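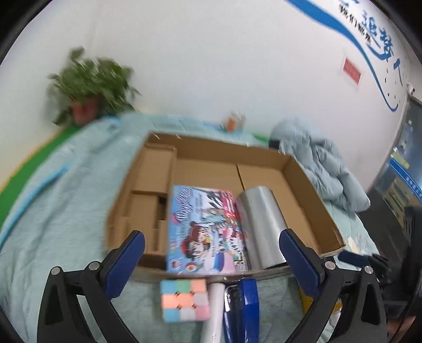

The box on the green cloth.

Sun 10 January

Cold and clear. Got to the Balgate range a little after nine and had the far bench to myself until lunch. The plan was to settle the question of the rear sight on the .22 before the spring matches, and I got most of the way there.

The old sight has been drifting left since the fall. I had blamed the ammunition, then my grip, then the light. Last week I put a pencil mark across the base and the dovetail, and by the end of the session the two halves of the line no longer met. So the sight moves. I fitted the Cullinane on Friday night. It went in tight from the right side with a brass punch and took longer than I expected. The set screw is small and I would not want to drop it in the grass.

Shot 134 rounds in all. The first 40 went on getting it on paper, which was too many. I started at 25 yards when I should have started at ten. After that I shot fives, with a rest between each, and wrote down every group. The best was under an inch. The worst was about what I used to get on a good day with the old sight. Two flyers were my fault and I called them both before I looked.

The clicks are clear enough to feel with thin gloves on but not with the thick ones. Elevation moves a bit more per click than the leaflet says. I counted twice. I can live with that as long as it comes back to the same place, and it did, three times out of three.

Trigger still has that gritty spot just before it breaks. Cleaning helped for one trip only. I don't want to stone anything myself. The shop in Uvdale does that work but is closed until the end of the month, so it waits.

Range fee is up again. The year now costs 279, paid at the desk. I have some 700 rounds of the Prostholm left and will not buy more until I have tried a second brand next to it.

Home by two. Cleaned the barrel, wiped the bolt, put a new pencil mark on the base. Checked it against the light and wrote the click settings inside the lid of the case.

Next time: start at ten yards, bring the thin gloves, shoot the last ten standing. The first match is in May.

Print this entry | E-mail this entry

Contact | All entries | Copyright, all rights reserved | Back to top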